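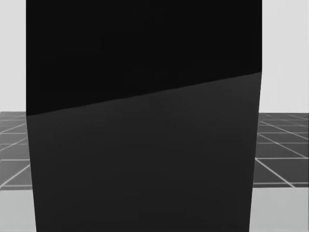

Sim wrist view, Parkton cell. Dark body fills the middle, tile grid left and right.

Pre-collection inspection checklist, sim cell + real cell
Site: Parkton
Project: Flalcombe (pick and place demos, learning set 2)
Filled in by: Leonilde Bragança
Date: 9th December
Status: PASS WITH COMMENTS, sim cell held until 2.4 and 2.6 are closed

Key: OK = checked, fine. C = comment, can run. H = hold, do not record. NA = not this cell.

SECTION 1. BEFORE ANYONE POWERS UP (real cell)

1.1 Floor clear inside the yellow line. OK
1.2 E-stop at operator desk, press and release. OK
1.3 E-stop at cell door, press and release. C
Comment: works but the button is stiff, needs a proper shove. Same comment as August. Please somebody order the part, Neves stocks them.
1.4 Door interlock drops arm power when opened. OK
Comment: tried with arm parked and again with arm in teach mode. Both dropped.
1.5 Cable run from base to wall strapped and off the floor. C
Comment: one strap gone near the base. Zip tie on it for now.
1.6 Fingers tight, pads not torn. OK
1.7 Praller hand controller charged, spare on the dock. OK
Comment: spare was on the dock but not seated, light was off. Push it till it clicks.
1.8 Speed cap set in the controller, not just in the script. OK
Comment: checked on the pendant. Don't trust the number the script prints, it prints what it asked for.
1.9 Second person in the room for first ten demos of the shift. OK

SECTION 2. SIM CELL

2.1 Scene file is the locked one, no local edits. OK
2.2 Floor and wall load. OK
Comment: tiles with white lines both sides, light gray wall behind, plain strip of floor at the near corners. Horizon level left to right.
2.3 No stray objects on the tiles. C
Comment: none on the bits I can see. Cant sign for the middle, see 2.4.
2.4 Work area visible from wrist view at start pose. H
Comment: NO. Big dark slab, top of the view to the bottom, covers the whole center. Only get the two margins. A demo recorded from here teaches nothing about where the part is. Don't know yet if it's the fixture loaded too near or the view sitting inside something. Didn't move it, want Flalcombe people to see it as is.
2.5 Gripper fingers visible in wrist view. H
Comment: can't make out fingers or any part of the arm. Goes with 2.4, I think. Recheck after the fix before opening a new ticket.
2.6 Shading on close surfaces reads right. H
Comment: diagonal line across the slab, black over it, charcoal under. Either two faces meeting or a shadow, couldnt tell. If shadow, the light is in the wrong place and the whole batch will carry it. If it's an edge, fine, close this one. Outline does bend a bit on the right where the line hits it, so I lean edge. Needs someone to open the mesh and look.
2.7 Textures load on work objects. C
Comment: slab has no texture or label at all. May be meant that way, the placeholder bodies are plain. Put the name of the body in the log next time.
2.8 Color check against reference. C
Comment: all grays, black and white, no color to check against. Load the color card body and redo.
2.9 Collision shapes on. NA until 2.4 closed
2.10 Joint limits in sim match the real arm. OK
Comment: compared line by line with the sheet on the wall. Wrist limit had been opened up for a test, put it back.
2.11 Reset puts arm and parts back at start pose. NA until 2.4 closed

SECTION 3. RECORDING SETUP

3.1 Disk space for the full shift. OK
3.2 Clocks synced, arm PC and recording PC. OK
3.3 Episode counter carries on from last number. C
Comment: last good episode is 2682. Counter came up at 2869. Gap is the deleted test runs, not lost data, I checked the trash folder. Leave the counter where it is. Do NOT renumber, the split files point at the old names.
3.4 Success / fail / discard keys mapped. OK
Comment: fail and discard are next to each other on the pad and people hit the wrong one. Fail = keep it, the model wants those. Discard = operator error, phone rang, someone opened the door. If unsure press fail and write a note.
3.5 Task prompt on screen matches the task sheet. C
Comment: screen says "put block in tray", sheet says "place block in left tray". Fix the screen before first demo. Last time we found it after 84 demos and had to relabel every one by hand.
3.6 Each view checked by eye before first save. OK for real cell, H for sim
Comment: by eye means full size. Thumbnails hide everything.
3.7 First saved episode played back start to end. OK (real cell)
3.8 Operator ID entered. OK

SECTION 4. OPERATOR

4.1 Signed training sheet on file for everyone on the rota. C
Comment: one missing. Real cell is off limits to them till it's in. Sim desk ok once sim is released.
4.2 Break every 40 min, timer at the desk. OK
4.3 Sleeves, lanyards, long hair. OK
4.4 Operators know the stop word. OK
Comment: it's "stop". Last shift had a discussion about this. It's just stop.
4.5 Demos varied, start positions from the printed list. C
Comment: list has coffee on it and rows are getting skipped. New print on the clipboard. Please tick rows as you go, if all the blocks start in the same corner the policy learns the corner.

SECTION 5. DURING THE SHIFT (spot check, second hour)

5.1 Arm noise normal. OK
5.2 Base bolts, no movement by hand. OK
5.3 Real wrist camera mount tight. C
Comment: quarter turn loose. Tightened, marked with paint pen. If the paint line is off, stop and tell me, dont just retighten and carry on. Every demo after the slip needs flagging.
5.4 Nobody reaching in to fix a part with arm live. H, cleared same shift
Comment: saw it once. Stopped the cell, talked it over, restarted. Part falls over = end the episode, park, open door, fix it, close door, new episode. Yes it's slow.
5.5 Episode notes being written. C
Comment: notes thin. "bad" is not a note. "dropped at lift, block slid out front" is a note.

SECTION 6. ACTIONS

a) Sim start view blocked (2.4, 2.5). Owner Flalcombe scene team. No sim demos saved until closed.
b) Diagonal on slab, edge or shadow (2.6). Same owner, same ticket.
c) Color card body, redo 2.8. Leonilde.
d) Door E-stop button. Order from Neves. Second time asking.
e) Cable strap at base. Proper one, not the zip tie.
f) Prompt text on screen. Before first demo.
g) Training sheet missing. Shift lead.
h) Camera mount, look at paint mark start of every shift, add as line 1.10 on the next print.

Target for this set is still 2000 kept demos on the real cell. Sim ones dont count towards that, so the hold doesn't move the date. If someone wants to use sim time meanwhile, go through the fail notes from the last batch, plenty in there with no reason written.

SECTION 7. COMMENTS FROM THE FLOOR

Desk 1: can 3.6 go before 3.1? we always set up disks and then find a view is wrong and start over.
LB: yes, will swap it.

Desk 2: does the sim hold include replaying old episodes
LB: replay is fine. No new saves. Replay from the locked scene only, and if you get the same dark slab in replay write down the episode number and body name.

Desk 2: also the discard key sticks
LB: swap the pad, spare is in the drawer under the dock.

Real cell released. Sim cell NOT released.
Signed: L. Bragança
Copy on cell door, copy in shared folder under Parkton / checks. Old copies off the door please, there were three up there.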